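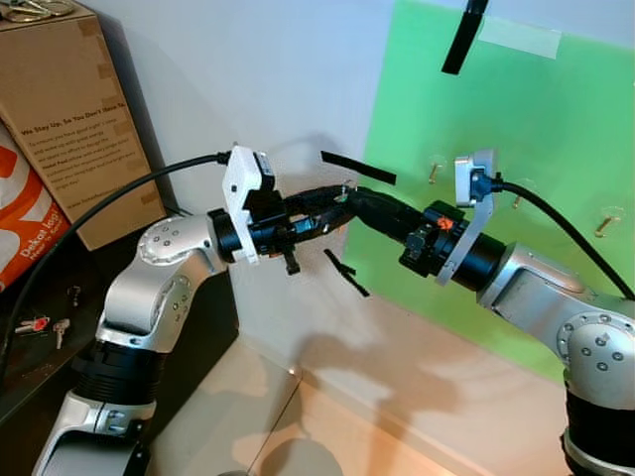 Home Forums Learning & Data Search Log in

Brorkar Forums > Learning & Data > Show your collection setup

How many key-hanging demos before I stop and train?

23 replies | Share (9)

tin_elbow
I've been recording two-arm demos in the evenings and I've hit the point where I can't tell if I'm making the dataset better or just making it longer. So I'd like opinions, even rude ones.

The task: keys are on the dark table to the left, there's a green board on the wall with brass screws sticking out of it, and I want a key picked up, passed to the other arm if it needs passing, and hung on a screw. Both arms carry a wrist camera and there's another view from up top. I drive everything with Ezeani and the episodes get saved straight into a Matura folder. I've got 700 saved and I had a nice round 1,000 in my head as the finish line, for no better reason than it's a nice round number.

I trained once at the halfway mark just to see. Picking was pretty good! Hanging was awful. It would carry the key up to the board with total confidence, park it next to the screw, let go, and down it went. Over and over. My neighbor downstairs must think I'm losing my mind.

So do I keep going to 1,000, or do I train again now and look at what breaks?

damp_solder
Train now. Always train now. You can keep recording while it runs, what's stopping you?

tin_elbow
One computer is stopping me, haha. If it's training I can't drive the arms without everything stuttering, and stuttery demos are worse than no demos.

quietgantry
Before you train anything, go watch fifty of your own episodes at double speed. I mean sit there and watch them. I did this with a drawer task last October and found out I had been pausing before every single grasp to squint at the screen. The policy learned the pause. It would get to the drawer handle and just sort of think about its life for two seconds.

I'd bet money your hanging problem is in the last inch. You slow down, you wiggle, you back off, you try again. All of that is in there as the right answer.

tin_elbow
Ok I just watched a bunch and I hate how right you are. I wiggle. I wiggle SO much. There's a whole style of wiggle where I tap the key against the screw on purpose to find the hole, and it sort of works for me since I know what I'm feeling for, but from the cameras it must look like random fidgeting.

Also noticed I come at the board from nearly the same angle every time. And the handoff in the middle is always in the same patch of air, with both wrists turned the same way.
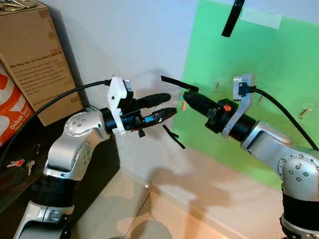
I never decided to do it like that, my hands just settled into it. Somewhere in the first hundred I found a handoff that felt comfortable and I've been repeating it ever since. Is that bad? Part of me says consistent is good, the model has less to sort out. The other part says the first time a key comes up crooked it'll have no idea what to do.

damp_solder
Consistent is good. I'll die on this hill. People hear "diversity" and start flinging the arms all over the place and then wonder why the policy averages everything into mush. Pick one strategy for the handoff and stick to it. Vary the keys and where they start. Leave the motion alone.

overtorqued
Hard disagree. One strategy, sure, but you have to show it recovering. If every demo is the perfect version, then the moment it's a finger width off it's somewhere it has never been. I'd rather have 200 episodes with a few honest mistakes and fixes than 700 clean ones.

damp_solder
And I've seen people record "mistakes and fixes" and end up with a robot that makes the mistake first so it can do the fix. Very cute on video, useless in real life.

overtorqued
That's a trimming problem! You start the recording AFTER the mistake. Put the arm in the bad spot by hand, hit record, drive out of it. The mistake is never in the data.

damp_solder
Ok, that I can live with.

quietgantry
Both of you are fighting about the motion and I want to ask about the keys. What are you using? Same ones every time?

tin_elbow
A small pile. One with a red plastic head, one with a green head, and plain silver ones. I move them around between episodes but I'll admit "move them around" has gotten lazy, they tend to land in the same spot near the edge of the table.

The tabletop is shiny and dark too, so there are reflections and smudges all over. I was going to cover it with a mat and then figured the reflections might toughen it up.
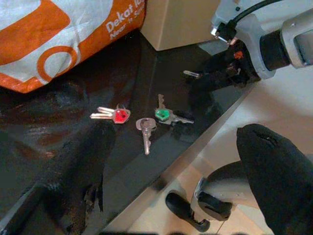
The plain silver ones are by far the hardest for me to drive. With the colored heads I can tell which way the key is pointing from the wrist view right away. With the bare ones I'm guessing half the time, and I grab by the blade when I meant to grab by the head, and then the hole is inside the fingers and there's nothing left to hang by. So then I need the other arm to regrab it, and that's where my episodes get long.

quietgantry
So that's two different tasks in a trench coat. Grabbed by the head, grabbed by the blade. They need different things at the handoff. Do you label which is which?

tin_elbow
No :(

quietgantry
Label it. It takes one evening and you can do it from the last frame before the handoff. My guess is you'll find one kind has plenty of episodes and the other has almost none, and that will tell you way more than the total does.

ferrule_and_sons
Long-time lurker, I mostly use Zamumow for a sorting thing in my garage. Can I ask about the background? I see a cardboard box and an orange bag sitting back there. Do you move those around? I got burned by this once. I had a paint can on a shelf for my whole dataset and when I put it away, the arm started reaching short. I swear it was using the can as a landmark.

tin_elbow
They've been there a good while. The box is the "We Step Up, So You Don't Have To" one, and there are spare keys on top of it half the time, now that you mention it. Hmm. Now I'm worried it's trying to look at those too.

ferrule_and_sons
I would at least shove them around between batches. Doesn't have to be every episode.

damp_solder
I wouldn't lose sleep over the box. It's big and boring. Spare keys in view would bug me a lot more, if the task is finding keys.

overtorqued
Agree with damp_solder for once, mark your calendars. Though I'd keep a FEW episodes with extra keys in view. A real shelf has junk on it. You want it going for the ones on the table even if there are others lying around.

tin_elbow
All right, I'm convinced that going to 1,000 by doing more of the same is a waste of my evenings. Plan so far, please poke holes in it:

1. Label what I've got. Head grab or blade grab, wiggle or no wiggle. Anything with more than a couple of taps on the screw gets pulled out and put in a separate folder. I don't want to delete it in case overtorqued is right about mistakes.

2. Split off the soft stuff. I have a side batch where the gripper closes on a dark piece of fabric and lifts it, and I was mixing it in with the keys thinking it would help grasping in general. I'm not sure it does anything except confuse me when I scroll through the list. It gets its own folder now.
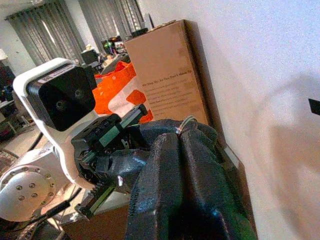 3. Record short recovery starts at the board. Key already in the gripper, placed off to one side of the screw, hit record, one smooth correction and hang it. 14 per sitting and then stop, I get sloppy after that.

4. Change up the table every 6 episodes. New key spots, far corner included, and the box and bag get shuffled while I'm standing there anyway.

5. Train, and don't touch anything while it trains.

quietgantry
Good list. On 3, also vary which screw. If you like one of them best (you do, everybody does) you'll have a policy that only believes in that one.

tin_elbow
It's the one closest to the left arm. You got me again.

damp_solder
On 2, I'd test it before you throw it out of the mix. Cheap to do. Train one with the cloth and one without, same settings, same number of steps. I had the same hunch as you about a towel batch and it went the other way, the gripper got noticeably gentler on everything.

overtorqued
How would cloth make it better at keys? They've got nothing in common. One sags and one is a tiny piece of metal.

damp_solder
No clue why. I'm telling you what I got. Maybe it saw more approaches from odd wrist angles, maybe I got lucky with a seed. That's why I said test it.

overtorqued
One lucky run isn't a result, but fine, it's his evening.

ferrule_and_sons
On 4, use a dice roll or something for the key spots. I told myself I was being random and when I plotted my start positions it was basically a smiley face.

tin_elbow
A smiley face, I love it. Ok, I'll cut the tabletop into a grid with a dice roll for each key. I'm going to run both versions of the cloth thing too, since it only costs me sleep.

First batch of recovery starts is done, by the way. They're so much easier to drive than the full task! You only have to care about one thing. I should've been doing these from the beginning. Labeling is slower than promised though, quietgantry, I'm on evening two and there's a third category nobody warned me about where I picked up two keys at once and just kept going like a fool.

quietgantry
Pull those. All of them.

tin_elbow
Pulled. Down to a smaller number than I started the thread with, and weirdly ok with it. Will post when the training run finishes.

overtorqued
Post the failures too, please. I only come here for the failures.

Page 1 of 1 | Watch thread | Report | Share (9)

Brorkar Forums - Contact us - Terms - Back to top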